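Paper Cups and Other Small Pleasures

Welcome back to the Wotbridge gallery, and thank you for your patience with me! I have been meaning to put this page together since March, when Dalva Leite and I finally went through the pantry shelves and found that we owned far more coffee cups than two people who mostly drink tea could ever need. Some came from the Plornidwood bake sale, and the rest, I think, were left over from Cremilda's party (she always did buy for a crowd, bless her).

So out they came onto the table, to be sorted and stacked and put away again in some kind of order. I've always liked a paper cup with a proper sleeve on it, the kind that's nice to hold on a cold morning, and it was a pleasure to spend a little time with them. 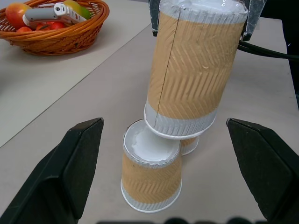

WOTBRIDGE, April 2020

Tall over short, with the white rim of the upper one just overlapping the cup on the table. I'm very fond of the tan sleeves, with those zigzag ridges running all the way down, and the way the white shows at both ends like a shirt cuff. There's a bit of another cup peeking out behind, too.

Adalberto Prado wrote to ask whether the sleeves can be saved and used again. Ours can, up to 11 times if you're gentle with them, and after that they go under the seedlings or into the craft drawer, where Dalva cuts them up for gift tags.

More from the pantry shelves soon, once I've found the lids. If you have a favorite way of storing cups, do write and tell me, and I'll gladly pass it along to Valdir Lopes, whose cupboard is even fuller than ours.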